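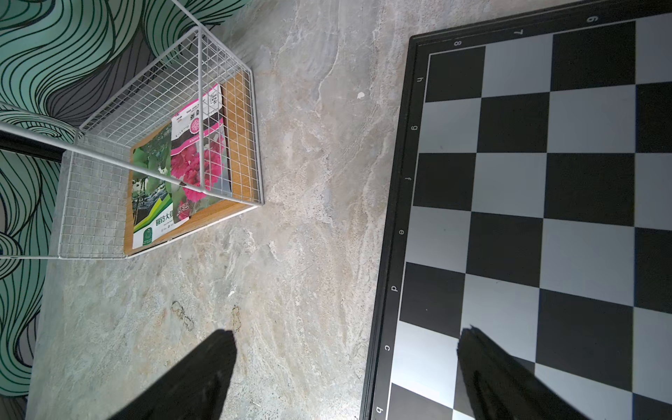
Sorting seed packets is easy until the shelf is full, one participant wrote after the March sessions, and then you have to decide what goes in a basket and what stays on the floor. The decision she describes is the subject of the next round, for which Vurnia is now recruiting.

Search this site Go

CALL FOR PARTICIPANTS: STORAGE AND TIDYING STUDY
Posted December 2021

The Maurya study records how adults put away small household goods when storage is limited and of mixed type. We need 17 participants at the Cidell site. No experience of shop, warehouse or garden work is required.

The task
Participants sort flower seed packets, small boxed goods and a board game into open shelving and hanging baskets, first by their own method and then to a written layout. The chessboard has a printed border of letters and numerals and takes up more floor than most people allow for. It is to be placed first in the written layout -- participants may leave it until last in their own.
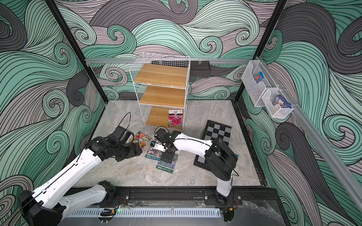 Shelving unit, hanging baskets, chessboard and seed packets.

Sessions
Each person attends one session of almost 12 hours, spread over two days. Work is done at floor level and at the height of the wall rails, with breaks on request. A short form is completed after each layout, giving the order of placement and any item that was moved more than once.

Requirements
-- aged 18 or over
-- able to kneel and reach without discomfort
-- able to read small print on packets, with glasses if needed
-- not employed by Vurnia or by Eltomix, which supplies the shelving

Payment
500 crowns per participant, paid after the second day. Travel is refunded against receipts.

To apply, send a short note giving your age group and the days you can attend to the study desk at Cidell. Write "Maurya" in the subject line. Applicants who took part in March may apply again.

This site uses cookies. Accept Manage settings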